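Notes for talk, Emlyn Morris - Truvach project, method part

Good morning. I will speak only about the method, the hardware was explained before the break.

Our question was simple. If the arm learns from the wrist view alone, how many demonstrations does it need before it can clear toy food from a table? We recorded 1757 demonstrations. After checking, we kept 1134 for training. (Pause. Say why: in the rest, the operator corrected the grasp too late.)

The banana is the difficult object for us. It is curved, so a small error in the angle of the fingers turns it during the lift.

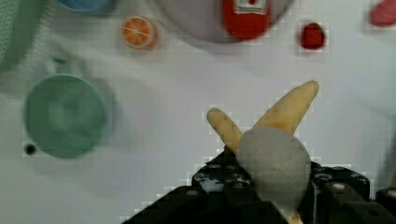 We trained two policies. The first, Grillus, predicts one step at a time. The second, Wendt, predicts a short sequence and then looks again. Both saw the same data.

With 400 demonstrations the two are almost equal. With 1000 the difference becomes clear, and Wendt is better on all curved objects. On round objects I would not claim anything yet.

One limit I must mention - we have tested on white tables only. Colleagues at Sudex will repeat the trials on a darker surface in May.

Next slide: failure cases. Go slowly, then take questions.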